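Call for Participants: Brick Sorting and Storage Sessions

Rellier is looking for 15 adults to sort plastic building bricks into storage bins this October. Yes, the pay is real. So is the boredom, at least some of the time, and we would like applicants to know that before they write to us.

Why we're doing it

Everyone who sells storage will tell you that a bin with dividers keeps small parts in order. We sell storage, and we are not convinced. Our Piklow line was designed on the assumption that people sort by color. Then we talked to parents, teachers and grown hobbyists, and half of them said they sort by shape, while the rest admitted they sweep everything into whatever compartment is closest. The tidy photos in catalogs are no help. Somebody arranged those.

So we want to watch ordinary people put bricks away, on a hard floor, with no instructions about what goes where.

What you'll do

You will come in for 2 sessions of 80 minutes each. You'll be given loose bricks, plain ones and sloped ones in several colors, and a divided bin. You put them away however you like. Later you'll be asked to find certain pieces again, which is where most systems fall apart. There is a short talk afterward about what annoyed you. Please be annoyed out loud. Polite feedback has cost us three product designs already.

Who we want

Anyone 18 or over who can kneel or sit on the floor for a stretch. Low stools are available on request. You don't need to own bricks or like them. We would honestly prefer a few people who think organizing products are a racket. If you work for a company that makes storage goods, please don't apply — we will ask.
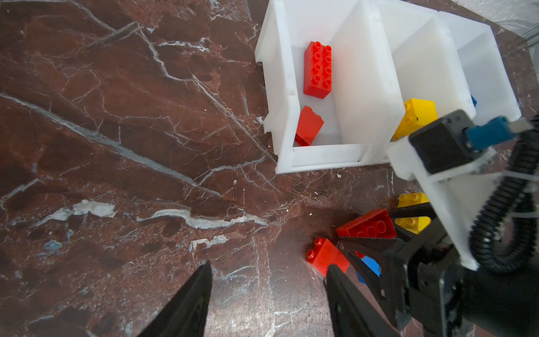
Sloped bricks are the ones we get the most arguments over. Some people give them a compartment of their own, and some lay them in with the plain bricks of the same color and call it done. We have no favorite answer, whatever you may suspect. If you change your system halfway through, leave it changed and tell us when we talk.

Pay and practical details

Payment is made at the end of the second session. We don't pay in vouchers or in bins.

To apply, write a few lines to Loïc Lacroix, Participant Desk, Rellier, saying how you store small things at home and whether it works. "It doesn't" is a fine answer. Mornings fill up first, so mention if you can only come before noon.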